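Teaching by Hand: Notes for the Second Practical
Edgars Grigaitė, Menano course, 18 Nov 2020
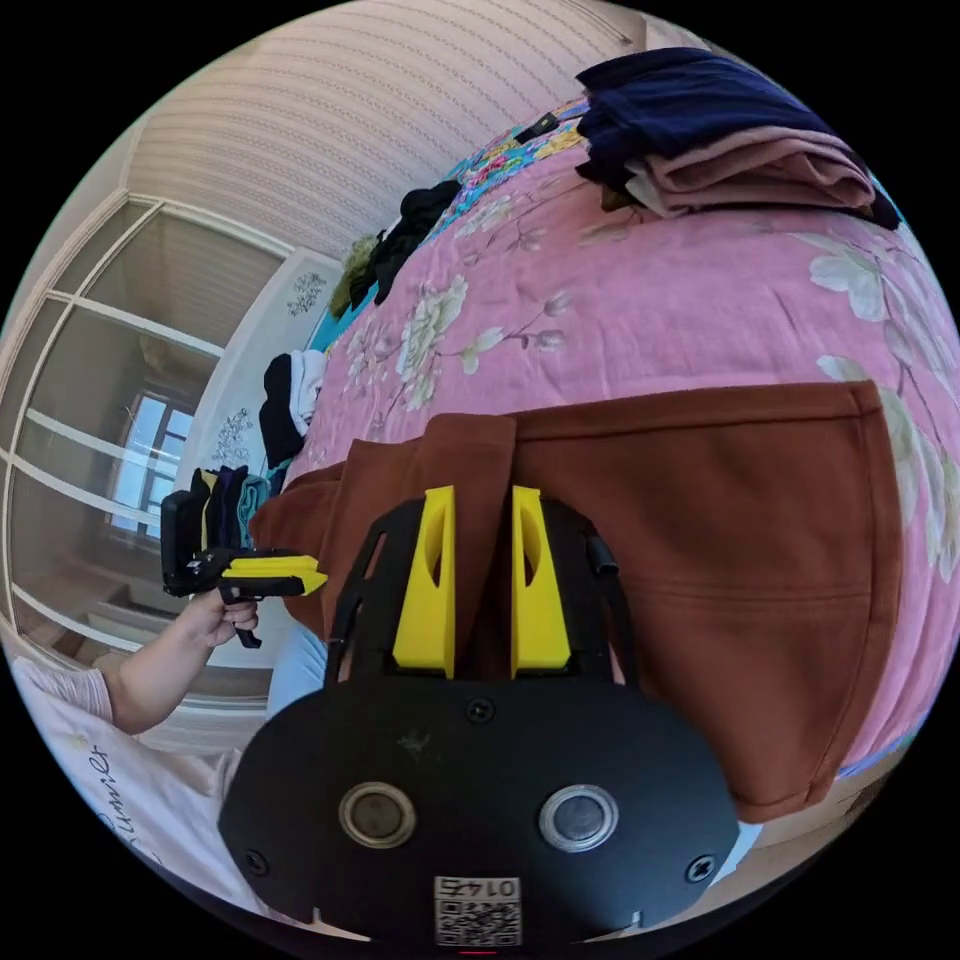
Fig. 1. Folding on a bed with two hand-held grippers; the garment lies partly spread, partly gathered, on the bed.

Welcome back, and thank you for bearing with me last time, when we spent so long on joysticks that we hardly touched any cloth. Today is all cloth, I promise!

You will remember that there are two broad ways of showing a robot a task. In the first you drive the arm from a distance and the robot's own joints do the moving. In the second you leave the arm out of it, pick up a pair of grippers like those in Fig. 1, and do the job yourself. Folding suits the second way rather nicely – a sleeve wants a quick, light touch, and most of us lose that touch the moment a remote control is put in our hands.

Do look at the jaws for a moment. They are two stiff wedges and they only pinch, so anything you would normally do with a flat palm (smoothing, patting, tucking under) has to be done some other way. Last October's group found this very trying. My own habit is to pinch near a hem or a seam, lift a little, and let the weight of the cloth do some of the work.

For the Voline exercise, please work in pairs and record 100 folds per pair. Start each garment in a different state, some flat and some bunched up, and don't tidy it first, however much you would like to. If a fold goes wrong, carry on and put it right with the grippers still in your hands. Those recoveries are worth a great deal to us later, when the robot makes the same mistake and has to find its own way out.

Keep your movements steady, a touch slower than you would at home, and bring both grippers back to rest before you stop recording.

Reading for next time: the Prammont handout, section 2, and the short note by Ozoliņš on grip width.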